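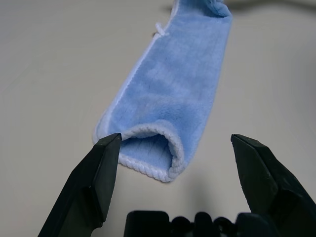

技术通讯·洗涤与织物
超细纤维清洁织物的集中洗涤：水质、投加、烘干与报废判定

本期整理Gralach洗涤间改用新洗涤程序之后的运行记录，适用对象为平拖布、套式拖布和擦拭巾三类可重复使用织物。棉质织物和一次性擦拭材料不在范围内。程序编号沿用旧表，参数以本文为准，旧表中与本文冲突的条目自5月11日起停用。Pralcombe和Cáceres两处的洗涤间设备型号不同，差异在文中单独列出。

一、材料基础

常见的超细纤维清洁织物由聚酯和聚酰胺复合纺丝制成，经开纤处理后，一根复合丝分裂为多根截面呈楔形或瓣形的细丝。织物的去污能力来自细丝之间的毛细空间和较大的比表面积，聚酰胺组分同时提供一定的吸水性。纯聚酯制品也以超细纤维的名义销售，价格较低，吸水性明显偏弱，采购时应查看成分标签，不要仅凭手感判断。

两种组分对洗涤条件的耐受不一样。聚酯耐酸、耐氧化，对强碱敏感，在高温强碱浴中表面发生水解，细丝变细，强度下降。聚酰胺耐碱较好，对含氯漂白剂和强酸敏感，长期接触次氯酸盐后变黄变脆。把两种限制叠在一起，可用窗口是中性至弱碱性、无氯、中等温度。洗涤间里多数过早报废的织物，损坏原因都落在这个窗口之外。

开纤程度同样影响使用。开纤不足的织物手感滑，擦拭时推着水走；开纤充分的织物在干燥皮肤上有轻微的挂手感。这一点可作到货抽检的参考，不能替代吸水试验。吸水试验的做法：取裁好的试片平铺于水面，记录完全浸没所需时间，同批次试片之间对比即可，不与其他供应商的宣传数据对比。新品出厂时可能带有整理剂，试验前按正常程序先洗一遍，不加任何助剂。

包边和背衬也要检查。包边通常为聚酯织带，缝线为聚酯线，收缩率与主体绒面接近；若包边含棉或弹性成分，烘干后会起皱，拖布边缘翘起，装到拖板上后四角不贴地。套式产品还要看套口的缝合，套口反复撑开，开线多从这里开始。粘扣背衬的圈绒面容易吸附毛屑，洗前要清理。

二、水质

水质是三处洗涤间差别最大的一项。Gralach进水偏硬，软化装置出水由洗涤间自行检测；Pralcombe进水较软，没有设软化；Cáceres的进水硬度随季节变化，管网切换水源之后变化尤其快。

硬水的影响有两条路径。第一条是钙镁离子与阴离子表面活性剂结合，降低有效浓度，未被络合的部分还会与油脂皂化产物形成皂垢，沉积在纤维间隙里。第二条是碳酸钙在加热时析出，附着在加热管和织物上。沉积物占据毛细空间，织物变硬，颜色发灰，吸水速度下降，外观上容易被误判为磨损。

4月的对照中，Gralach将一批手感发硬的擦拭巾单独用柠檬酸浴处理，处理后吸水时间恢复到接近新品的水平，说明这批织物的主要问题是沉积。该批原本已列入报废单，后撤回，重新编入库存。处理条件：装载量减半，温水，柠檬酸完全溶解后加入，浸泡后充分漂洗，不与含碱或含氯产品同浴。处理后不加洗涤剂再洗一次。

软化装置的日常管理要点如下。

再生盐的液位每班检查一次，记录在洗涤间日志的第二栏。

出水硬度用滴定试剂检测，取样点在软化器之后、热水器之前。过去有人在热水龙头取样，数据偏低，原因是部分硬度已在热水器内析出。这类数据从趋势图中剔除。

树脂穿透后硬度上升很快，单次检测合格不代表下一批洗涤时合格。连续满负荷运转的班次应在班中加测一次。

Cáceres的检测频率高于另外两处，水源切换期间每批检测，由当班人员决定是否在主洗加入络合剂。络合剂用量按硬度换算表执行，表贴在投加泵旁边，换算表更新后旧表要撕掉，不允许两张并存。

铁离子也应关注。管网检修后首次进水常带铁锈，浅色织物会出现黄褐色斑点，斑点用普通洗涤剂去不掉。检修后先空放水，直至目测无色，再开始装机。

三、分拣与预处理

织物按使用区域分色管理，洗涤前按区域和污染类型两级分拣。卫生间用品单独成批，不与餐饮区用品同机。厨房油污类再单独分出，走除油程序。分色规则由各站点自定，换站点借用织物时按接收方的颜色重新登记，不保留原来的登记。

回收袋用网眼袋还是封闭袋，各处做法不一。Pralcombe采用网眼袋直接入机，优点是减少接触，缺点是装得过满时袋内织物翻动不开，中间的几块洗不净。采用网眼袋时，装袋量不超过袋容积的三分之二。Gralach采用封闭袋，开袋分拣，分拣台旁设手套和洗手点。

湿态存放时间要控制。使用过的拖布在封闭袋里堆放过夜，温度合适时微生物增殖很快，气味残留在织物中，后续洗涤难以去除。能当班洗的当班洗，不能当班洗的摊开晾到不滴水再装袋。气味问题多数出在这一环节，加大香精用量没有意义，本通讯不推荐任何含香助剂。

装机前的清理包括：抖除松散颗粒，去掉夹在绒毛里的头发、线头和订书钉，清理粘扣背衬，检查套口内是否夹有异物。订书钉和金属屑会划伤滚筒内壁，也会在后续擦拭中划伤台面和玻璃，这一步不能省。绒面上压着的细线和毛屑如果洗前不清，洗后往往缠得更紧，要用宽齿梳顺绒毛方向梳理。不使用金属丝刷。

与棉织物同洗是最常见的错误。棉绒脱落后被超细纤维截留，几乎洗不掉，织物擦过深色台面后会留下一层白色细屑。混洗过的批次单独存放，降级用于室外粗擦。

四、主洗程序

三处的程序结构一致，为冷水预洗、主洗、两次漂洗、脱水。卫生间类另加热消毒段。

冷水预洗不加洗涤剂，目的是带走可溶性污物和蛋白类污物。蛋白类污物遇热凝固，预洗水温要低。预洗排水目测浑浊时再加一次，不要用延长主洗来代替。

主洗采用Pruvasel液体洗涤剂，非离子表面活性剂为主，低泡，不含荧光增白剂，不含柔顺成分。投加由蠕动泵完成，标定值为每批100毫升，对应额定装载量。半载时不按比例减半，取标定值的三分之二，这是设备最低液位决定的，浴比在半载时变大，浓度会被稀释。除油程序另加碱性助剂，投加后主洗浴的pH值应在弱碱范围内，以试纸在主洗中段取样确认。

投加泵的软管会老化，输送量逐渐下降，外观看不出变化。标定用量筒，每月一次，标定时泵要先排气。Gralach的软管更换之后输送量回升，此前几周的洗净度偏低与此吻合，投诉记录也集中在同一时间段。软管更换日期写在泵壳标签上。

泡沫过多时不要加消泡剂了事，先查投加量、查装载量、查水的硬度。软水条件下按硬水的剂量投加，是泡沫过多的常见来源，Pralcombe的设定值因此低于标定值，由站点单独保存，切勿从Gralach直接复制程序。

装载量按干重计算，不按件数计算。一块加厚平拖布和一块薄擦拭巾的差别很大，按件数装机容易过载。过载时织物整团转动，机械力传递不到中间。空载过多也不好，织物贴在滚筒壁上，跌落高度不足，脱水时还会失衡报警。

温度方面，常规程序取中温，消毒程序按设备验证文件执行，保温时间从浴温达到设定值起算，不从程序开始起算。老式控制器显示的是加热段设定值，并不是实测浴温，Cáceres的两台机器都属于这一类，消毒批次须放入独立温度记录片。记录片读数与程序单一同归档。

漂洗的终点用电导率判断。漂洗末水与进水的电导率之差小于控制值时合格，大于控制值时加漂一次。残留洗涤剂的织物在使用时起泡，擦拭后留下条纹，现场人员往往归因于药剂配比，反复调整稀释比例，结果越调越乱。收到条纹类投诉时，先取一块未使用的干净织物，浸入清水揉搓，看是否起泡，再谈配比。

脱水转速取中档。高转速脱水可缩短烘干时间，但会在厚绒面上压出折痕，折痕处的绒毛倒伏，首次使用时与地面接触不均匀。薄擦拭巾可用高档。

五、禁用项

柔顺剂：阳离子表面活性剂吸附于纤维表面形成疏水层，吸水和吸附能力下降。一次误用可经两到三次正常洗涤缓解，反复误用难以恢复。烘干纸含同类成分，一并禁用。

含氯漂白剂：损伤聚酰胺组分。现场已使用含氯消毒剂的织物，回收时须先用清水漂净再入袋，不得带液存放。带液存放还可能在与酸性洁厕剂残留混合时释放有害气体，卫生间类织物尤其要注意。

含溶剂去污剂：对背衬的粘合层有影响，造成分层和起泡。

熨烫：禁止。蒸汽定型也禁止。

六、烘干

聚酯和聚酰胺回潮率低，烘干时间短于同重量的棉织物。多数站点沿用棉织物程序，烘干过度。过度烘干的后果是绒毛末端热定型，手感变硬，静电增大，严重时局部熔结，熔结处形成硬点，可划伤光洁表面。

设定原则：低温，短时，烘至微潮后取出，摊开散热。湿度感应终止功能可以用，但感应条被残留物覆盖后会提前或推迟终止，每周用湿布擦净一次。过滤网每批清理，毛絮量记录在日志里。毛絮量突然增加，通常意味着某一批织物开始解体，或者有棉织物混入，两种情况都要追查到批次。

平拖布建议自然晾干或低温烘干后叠放，叠放时绒面对绒面，不要卷。套式拖布晾干时套口朝下，避免积水。晾架间距要保证空气流通，Gralach的晾架在4月重新排列，靠墙一排撤除，原位置晾干的织物背面一直偏潮。

未完全干燥的织物不得装入封闭箱。预湿法站点需要把干净织物预先浸入药液再上车，这类织物当天备、当天用，剩余的返洗，不留到次日。

七、预湿与配液

预湿法的控制变量是单块带液量。带液量过大，地面干燥慢，防滑指标受影响；带液量过小，拖布行进阻力大，绒面后半程干擦。Pralcombe采用的做法是定量倒入药液，盖箱静置，再翻箱一次，使上下层带液均匀。单箱药液量400毫升只适用于该站点的小箱和薄型拖布，换箱型或换布型后要重新称重确定。

称重步骤：取干布称重，按拟定药液量预湿，静置，分别取上层、中层、下层各一块称重，三者差值在允许范围内即为合格。差值过大时先延长静置时间，再考虑增加药液量。

配液水温不宜过高，部分消毒剂受热后有效成分衰减加快。容器外标注品名、浓度、配制时间和配制人，缺一项视为无效，倒掉重配。药液不得补加到旧药液之上。

季铵盐类消毒剂与聚酯、聚酰胺的吸附问题需要单独说明。季铵盐带正电，可被带负电的纤维表面吸附，药液中的有效浓度因此低于配制浓度。棉和粘胶的吸附最明显，超细纤维较轻，但阴离子洗涤剂残留会加重这一现象。验证的办法是从预湿箱中挤出药液，用与该消毒剂配套的试纸检测，检测挤出液，不检测配液桶。挤出液不合格时，检查漂洗是否充分，不要直接提高配制浓度。

八、寿命记录与报废判定

本年度起采用批次登记，不再给每块织物单独编号。同一到货批次用同一颜色的缝线标记，洗涤次数按批次累计。这样做的误差在于同批织物的周转快慢不同，压在柜底的几块实际洗涤次数偏少。为减小误差，上架时新洗的放底层，取用时从上层取。

Gralach在用的标记批次中，洗涤次数最多的一批已累计228次，吸水试验仍合格，包边有局部磨毛，继续使用。该批为常规办公区用品，没有经过热消毒段，不能据此推断卫生间类的寿命。卫生间类批次的绒面变薄明显更早，热负荷和碱负荷都高一些，目前数据不足以给出替换次数。

报废判定采用三项检查，任意一项不合格即报废或降级：

吸水时间超过新品基准的两倍，且经柠檬酸处理后没有恢复；

绒面出现可见底布的秃斑，或有熔结硬点；

包边、套口开线，且开线长度超过一指宽。开线较短的可以缝补，缝补用聚酯线。

颜色变浅不作为报废依据。浅色织物上的固着性污渍也不作为报废依据，但客户可见区域应避免使用，转入设备间或库房。Noemi Morelli在修订意见中提出给污渍织物单设一档，理由是目前“降级”一档里同时放着洗净度合格和不合格的两种织物，领用时分不清。该意见已采纳，新档位用斜剪一角标识，剪角后须锁边，防止散口。

降级织物不得回流到原区域。剪角以后即使再次检测合格也不恢复。

九、纤维脱落与排水

洗涤过程中有细纤维随排水流出，首次洗涤脱落量最大，之后逐次降低，织物接近寿命末期时再次升高。裁切边未包缝的产品脱落量高于包边产品，采购时优先选择全包边。

排水端加装过滤器的试验在Pralcombe进行，已运行18周。过滤器截留物以湿态称重，没有统一含水率，前后数据不可直接比较，下一阶段改为烘干后称重。运行中的主要问题是压差上升过快，清理间隔短于供应方建议值，排水时间随之延长，洗衣机曾多次报排水超时。临时措施是在过滤器之前加一级粗滤，拦截头发和线团，报警次数下降。粗滤篮每班清理，清理时关闭旁通阀，清理后恢复，阀位写入交接记录。

过滤器截留物装袋按一般固废处置，不得冲入地漏。清理时佩戴手套，湿态清理，不要等它干了再刮。

冷水预洗和较低的浴比都能影响脱落量，方向相同的报告不多，本通讯暂不给出结论。Gralach没有安装过滤器，等Pralcombe的干重数据出来之后再定。

十、各站点差异汇总

Gralach：有软化，封闭袋回收，标准剂量，柠檬酸处理每季度一次，按手感和吸水试验结果决定是否提前。

Pralcombe：无软化，网眼袋回收，减量投加，预湿法，排水过滤试验进行中。

Cáceres：水源切换期逐批测硬度，消毒批次放温度记录片，烘干机无湿度感应，按定时加手测终止。该站点夏季以晾干为主，晾晒区需遮阳，聚酰胺长时间受紫外线照射会降解，表现为发黄和强度下降。

三处的日志表格本期统一，栏目顺序为：批次色标、干重、区域类别、进水硬度、程序号、投加量、漂洗末水电导率、烘干方式、毛絮量、签字。没有检测的栏目划斜线，不留空白，也不填上一批的数值。

十一、勘误

上期配液表中，酸性清洁剂一行的适用表面误列了大理石，应删除。石灰质石材不得使用酸性清洁剂，包括稀释后的柠檬酸处理残液。已经打印张贴的，请在原表上划去并签字，新表随下批物料发出。

上期第四节“漂洗一次即可”应为“漂洗至少两次”。

软管订货请注明内径和材质，上月有两次发错。碱性助剂用的软管与洗涤剂用的软管材质不同，不能互换，库房已分格存放，标签在格口右侧。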